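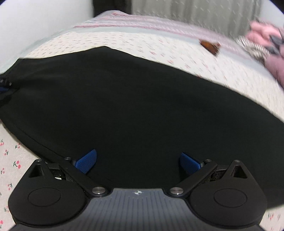 Folding dark clothes goes wrong for a simple reason: black fabric hides its own creases, seams and edges, so you can't tell what is lined up with what. The fix is mostly a matter of where you do the folding. A dark dresser top or a navy comforter makes it worse. Use a bed with a light cover, as with the big black piece lying over the pale patterned linen, and every edge stands out. If your bedding is dark, put down a light sheet or a bath towel first. The method below works for sweatshirts, hoodies, light jackets and large T-shirts.

What you need

A bed or table at least as wide as the garment with the sleeves out
A light-colored sheet or cover
A lint roller
A folding board, if you like one (I use a Dramwood, but a stiff piece of cardboard does the same job)

Before you start

Pull the bedding tight under the area you will use. If there are ridges in the sheet, they will show up as ridges in the fold. Move pillows to the head of the bed and keep small things such as tissues and hair clips away from the part you are working on, or they get folded in with the clothes.

Close zippers all the way. Leave snaps open until the end. Empty the pockets and turn the garment right side out. Check that it is fully dry at the cuffs and under the arms, where thick cotton stays damp longest.

Step 1. Lay it face down

Hold the garment by the shoulders, give it one hard shake and lower it hem first. The front should be against the sheet. Let the hood, if there is one, fall toward the pillows.

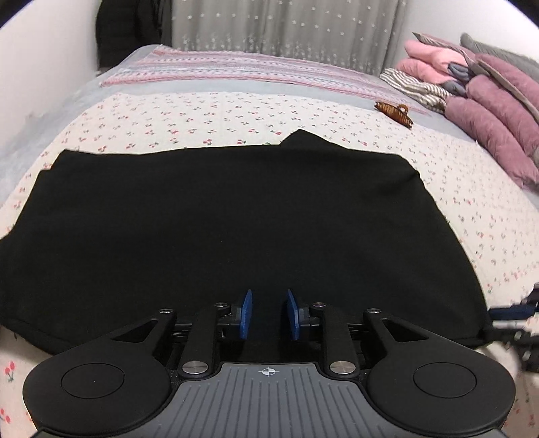

Step 2. Square the hem

Start at the bottom, not at the collar. Take the two lower corners and pull them apart until the hem is straight. Then work up each side seam with a flat hand, pushing wrinkles outward. Don't press down on the middle first. That traps the extra fabric and you end up chasing it around.

Run the lint roller over the back now, while it is flat. Turn the garment over and do the front if it needs it, then put it face down again.

Step 3. Bring in the sides

Fold one side in toward the center so the side seam lands a little short of the middle of the back. Lay the sleeve straight down along the fold. If it is longer than the body, turn the cuff back up. Repeat on the other side. The two sides should meet without overlapping, or you will get a hump down the center.

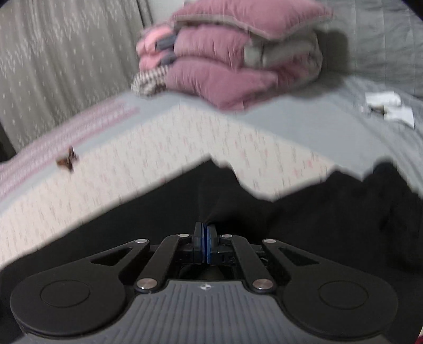 For a hoodie, fold the hood down flat over the back at this point and tuck the drawstrings inside it.

Step 4. Fold up from the hem

For a drawer, fold the bottom third up, then fold again to the collar. For a shelf, fold once in half. My drawers are 7 inches deep, and a sweatshirt folded in thirds stands on its edge in them without being squashed.

Step 5. Fix a lump before you stack

If you feel a lump, it is usually a sleeve that has bunched up inside. Open the last fold only, pinch the raised part, lift it slightly and let it drop flat. Smooth toward the nearest edge and close the fold again.

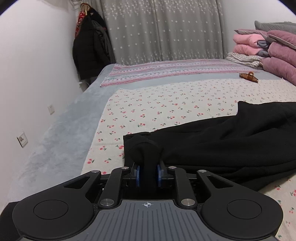
Heavy fleece may need this twice. Thin jersey rarely does.

Storing black clothes

Keep them in their own stack, away from towels and anything that sheds. Put the folded edge toward you so you can pull one out without dragging the others. Anselmo Magalhães wrote in to suggest a strip of white tape on the shelf under each stack, marked with what it holds, and I have done this since April. It helps when you have a row of black things that all look alike at 6 in the morning.

Posted by Ansel Tran
Filed under: Laundry, Closets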